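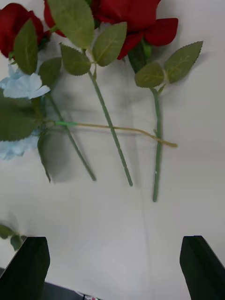

2013/03/23
로잘리아 발라시 (Rozália Baláž)

안녕하세요. 와 주셔서 감사합니다. 제 한국어가 조금 느리지만, 천천히 말하겠습니다. 잘 안 들리면 손을 들어 주십시오.

(물 한 모금. 그다음 시작.)

오늘 이야기는 조화를 꽂는 방법입니다. 저는 생화를 먼저 배웠고, 조화는 나중에 시작했습니다. 처음에는 조화를 조금 낮게 생각했습니다. 지금은 그렇게 생각하지 않습니다. 조화는 다른 재료이고, 다른 손질이 필요합니다.

1. 꽃을 고르기
장미를 먼저 고릅니다. 붉은 장미라면 진한 색이 좋습니다. 밝은 빨강은 조명 아래에서 플라스틱처럼 보일 때가 많습니다. 꽃잎 끝이 조금 말린 것을 찾으십시오. 모두 똑같이 펴진 꽃은 저는 사지 않습니다.
잎도 꼭 봅니다. 장미 잎은 가장자리에 톱니가 있습니다. 좋은 조화에는 이 톱니와 가운데 잎맥이 있습니다. 꽃받침도 뒤집어서 확인하십시오.
(여기에서 잎 두 장을 앞줄에 돌린다. 꼭 돌려받을 것.)

2. 색을 섞기
붉은 장미 세 송이에 연한 하늘색 꽃 하나. 제가 자주 쓰는 비율입니다. 하늘색은 수국 같은 모양이 좋습니다. 장미는 꽃잎이 크고 무겁게 보이는데, 수국은 작은 꽃잎이 많아서 옆에 두면 부드럽습니다. 하늘색을 가운데에 넣으면 눈이 거기로만 갑니다. 저는 옆으로 보냅니다.
온드레이카(Ondrejka)에서 수업할 때 유라이 드보르자체크 씨가 흰색을 더 넣자고 했습니다. 해 보았습니다. 저는 아직 흰색 없이 하는 것이 좋습니다. 질문 시간에 여러분의 의견을 듣고 싶습니다.

3. 줄기
먼저 책상 위에 눕혀 놓고 봅니다. 꽃머리를 한쪽에 모으고, 줄기는 아래로 폅니다. 꽃병에 넣기 전에 순서를 정할 수 있습니다. 철사가 든 줄기는 가위로 자르지 마십시오. 날이 상합니다. 펜치를 쓰십시오. 처음에는 길게 남기고, 꽃병에 대 본 다음에 다시 자릅니다.
잎이 꽃을 너무 많이 가리면 잎을 돌립니다. 떼는 것은 마지막입니다.

4. 먼지
가장 많이 받는 질문입니다. 부드러운 붓으로 위에서 아래로 텁니다. 천으로 만든 꽃잎은 물에 담그지 않습니다. 저는 2월에 한 번 담갔다가 색이 빠졌습니다. (웃어도 됩니다.)

5. 값
이번 실습 재료는 장미 한 송이에 4,000원, 작은 잎 가지는 1,000원입니다. 신청은 아델 사베르 씨에게 말씀해 주십시오.

(시간이 남으면 리본 이야기. 없으면 바로 실습.)

질문 있으십니까?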